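The Plumville Home and Floor Fair, or How I Spent My Saturday Money

I drove 122 miles to Plumville for a flooring fair. I want that on record before anyone accuses me of not taking the kitchen project seriously.

The fair fills the old Pruitt warehouse, a building with the acoustics of a soup can. Admission is four dollars, parking is free, and the coffee costs more than both put together. There were 40 exhibitors this year. A good third of them were selling gutters, which I already have, and most of the rest wanted me to enter a drawing for a cruise.

I started at the Camance stand because it had chairs. Camance makes hardwood planks and talks about them the way other people talk about wine. I was handed a piece of white oak and asked what I noticed. I noticed it was heavy. This was apparently the wrong answer, and I was moved along to the section on finishes, where I learned that matte hides scratches, gloss shows them, and satin costs extra for doing a little of each. They also have a good deal to say about light. A floor that looks like honey in the morning can look like a gym by two in the afternoon, and the advice is to carry a sample around the house for a few days before you sign anything.

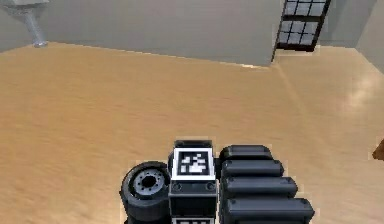

I asked how long a prefinished floor lasts and was told a lifetime. I asked whose. The salesman went to find a brochure.

Lunch was a bratwurst eaten standing up next to a display of grout. The grout people were the friendliest in the building, possibly from loneliness. They had 22 grays. I liked one called Driftwood and one called Pebble, then found out I had been looking at the same one twice.

The afternoon talk was the reason I came. Arkent, a firm that does nothing but old-house floors, gave almost an hour on what happens where one room meets the next: thresholds, doors that need trimming, the half-inch step you only find with your toe. Their view is that people spend months choosing the floor and ten minutes on the doorways, and that the doorways are where the money goes. The quote they put on the screen for leveling a single bathroom entrance was $420, before tile. There was a low groan from the folding chairs – I believe I started it. 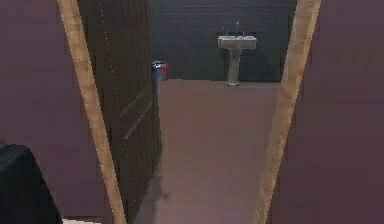
Arkent is right about thresholds but wrong about the price, according to one reader who had hers done in March. She paid less than half that, got a plain oak strip and a shaved door, and says the only thing she would change is doing it before the bathroom floor went down, so the heights could be worked out together.

I have written that on the back of the cruise entry form, next to my measurements. The samples are in the trunk, where they have been getting some very even light. Next year's fair is supposed to have more floors and fewer gutters, and I have already been put on the mailing list for both.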